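Introduction to Game Design
Handout 6: Saving, Failure and the Price of a Mistake
Instructor: Hideaki Hosoda
Discussion section: Mitsuko Miyazaki

Before the class please play the first chapter of Sitlow until the bridge, and also read your own notes from Handout 5 (difficulty curves). The save system is often treated as a technical matter which the programmer will solve at the end of the project. In this course we treat it as a part of the rules.

1. Three words we will use

Checkpoint. A place chosen by the designer where the state of the game is stored. The player usually can not refuse it.

Manual save. The player chooses the moment. Sometimes the player chooses also the place, but in many games it is allowed only in certain rooms or at certain objects.

Loss distance. This is the amount of play which must be repeated after a failure. We measure it in minutes of play and not in meters of the map. A short corridor with a difficult fight can have a bigger loss distance than a long walk through a field.

Students often mix loss distance with difficulty. Please keep them separate in your written work. A fight may be easy and still feel terrible when the player has to listen to the same long conversation before each attempt.

2. Case A: Sitlow

Sitlow is a side-view exploration game with 17 checkpoints in the complete map. In the first version there were only 11. The levels and the enemies were the same in both versions, so it is a useful pair for comparison.

In the old version, players after the bridge became very careful. They walked back to the last checkpoint after each small success, even if it took several minutes. The designers wanted exploration but the rules gave a reward for returning. With the added checkpoints, most of this walking back disappeared. On the other side, the flooded mine lost a part of its tension, and some older players complained about it. I think they had a point.

Look at the mine again when you play the second chapter. Where would you remove one checkpoint, and what would you have to change in the room before it?

3. Case B: Amau

Amau is a turn-based strategy game. It allows manual save at any time, with no limit. A player can therefore load again after every unlucky attack until the result is good. This is called save scumming in the player communities, and the word is not polite, but we have no better one.

One answer is to store the random seed inside the save file. Then the same attack gives the same result after loading. Amau does this since its second update. Players then found that they can change the order of their attacks to get a different result, so the habit stayed and only became slower. Miyazaki-san will show this in the discussion section with a prepared save file.

A limit on the number of saves is another answer. It has a cost for people who must stop playing suddenly, for example parents of small children. A "suspend save", which is deleted when it is loaded, solves a part of this problem.

4. Exercise (in pairs)

Take the paper map of Menon from the course folder. The whole map takes 69 minutes for an average player. Place your checkpoints so that the loss distance is never more than seven minutes, and use as few as you can. Mark also one place where you break this rule on purpose.

Write 700 words about your choices. Submit one text per pair, with both names on the first page. The deadline is noon on the last day of classes in February.

5. Reading

Strobel course reader, chapter 4, only the part on failure and repetition. The part on arcade machines is optional, but it will help you with Handout 7.
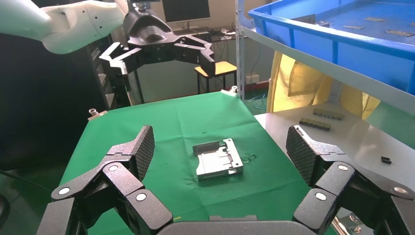
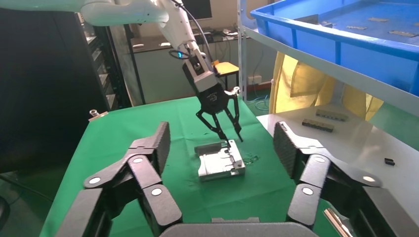 Robot gripper over a green table, two views.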